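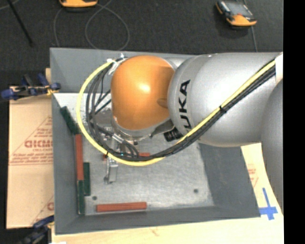 Keep One Bin Open

October 25, 2018

Most advice on home storage starts with lids. Buy a set of matching tubs, sort everything, snap the lids on, stack them up and put labels on the front. I followed that advice for years, and I think it is wrong for anything you use more than once a month.

My case is for the open metal bin. I mean the plain rectangular kind with sloping sides and no top. You can find them at restaurant supply stores and at places that sell off old shop fittings. Mine came from Prenley, a surplus store two towns over, and I bought 5 of them in January. They are gray and they don't match anything in the house.

Before that I had a closet full of lidded tubs. They looked good. They also stacked four high, and whatever I wanted was in the bottom one. To get a roll of tape I had to lift three tubs onto the floor, open the fourth, find the tape and then put it all back. In practice I skipped the last step. The tubs sat in the hallway for days, and the tape ended up living on top of the refrigerator.

A lid adds work at the moment you are least willing to do it. When you take something out, you want the thing, so you will put up with some trouble. When you put it back, you are finished with it and want to go do something else. Storage should be judged on how easy it is to put things back. By that test an open bin on a shelf beats a closed tub every time.

People object that open bins collect dust. They do. I wipe mine out every couple of months with a damp rag. Holiday decorations and winter blankets are different, and I still keep those under lids, up high, where they belong. The light bulbs, the batteries, the extension cords and the dog's brushes don't sit long enough to need protecting.

The other objection is that open bins look messy. This one I take more seriously, because it is true on some days. My answer is that the mess was there before. A lid let me forget that I owned 6 half-used tubes of caulk. In an open bin I could see them, and I threw out the dried ones and haven't bought any since.

Size matters more than people think. The storage aisle pushes you toward big containers, because one big one seems simpler than two small ones. A deep bin turns into a pile, and the things on the bottom are lost. I would not buy one deeper than my forearm. Width is less of a problem, as long as one person can lift the bin when it is full.

I prefer metal to plastic, though I won't argue hard about it. The plastic tubs I had cracked at the corners in cold weather, and a cracked tub sheds little pieces into whatever is in it. Metal dents and goes on working. It is louder, and it can scratch a painted shelf, so I put a strip of felt under each one. It costs more too. You could cover a closet in plastic for less than I spent, and if money is tight, take the lids off the tubs you already own and try that for a month.

What I would not do is buy a whole system. Brekby sells a closet kit with dozens of parts, and I came close to ordering it. It would have been 400 dollars before the labels. I am glad I bought a few bins first and found out where things wanted to go.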